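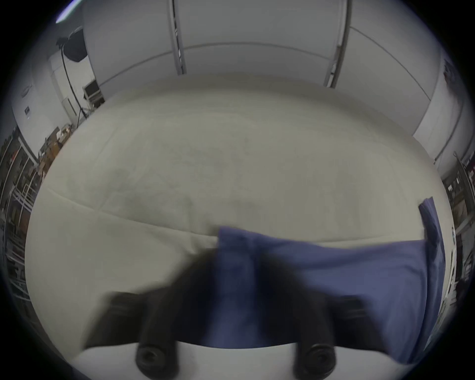 Blaues Tuch auf heller Arbeitsfläche, dahinter die Wandpaneele des Raums.

**Trekden legt Leitfaden zur Textilpflege im Haushalt vor**

Trekden veröffentlicht im November den Leitfaden „Falten und Ordnen“. Auf 33 Seiten behandelt er das Glätten, Falten und Verstauen von Haushaltstextilien. Grundlage ist eine Befragung von 1.146 Haushalten, an der Indisska mitgewirkt hat.

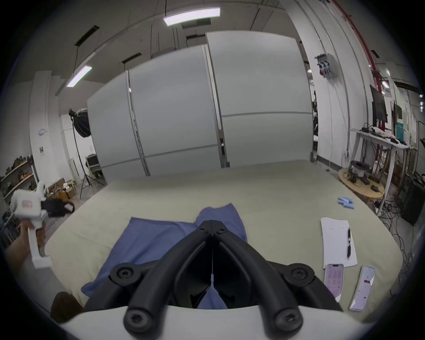
Rund 695 der befragten Haushalte gaben an, Tücher und Kleidung auf dem Bett oder einer anderen weichen Unterlage zu falten. Der Leitfaden empfiehlt eine freie, ebene Fläche in Hüfthöhe -- auch für kleinere Stücke.

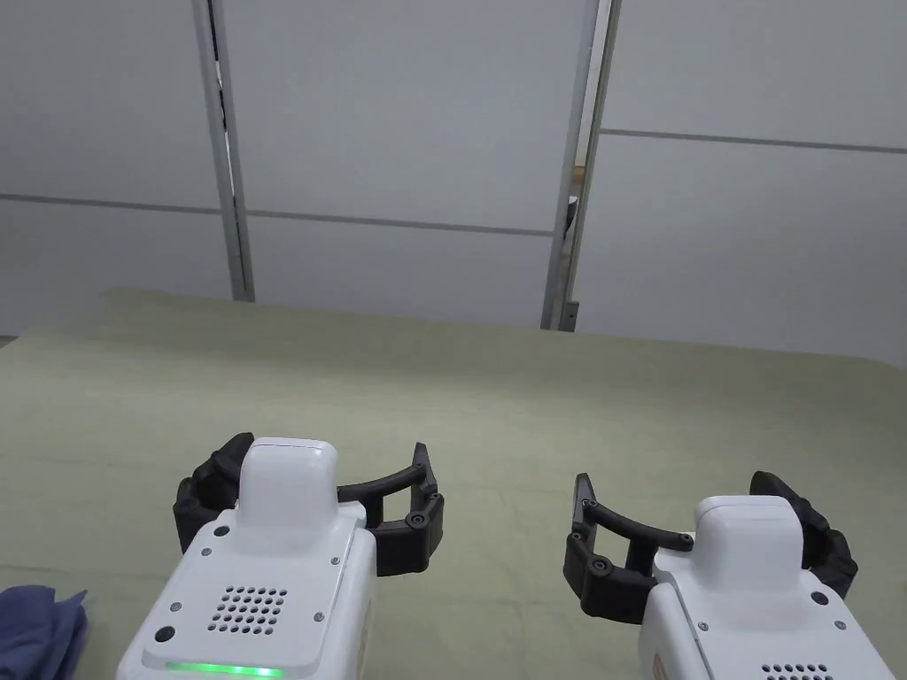
Salbeigrün bezogener Tisch vor hellgrauer Paneelwand; links unten blauer Stoff.

„Das Falten beginnt mit dem Ausbreiten“, erklärt Maëlle Marchand, Projektleiterin bei Trekden. „Wer die Kanten zuerst ordnet, muss später weniger nachbessern.“ 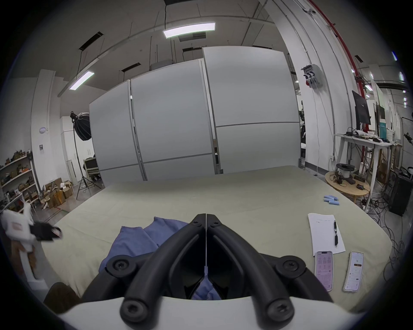 Blauvioletter Stoff auf großer Unterlage, rechts Papier und Stift.

Der Leitfaden umfasst 15 Anleitungen und ist auf Anfrage bei Trekden kostenfrei erhältlich. Rezensionsexemplare versendet die Pressestelle.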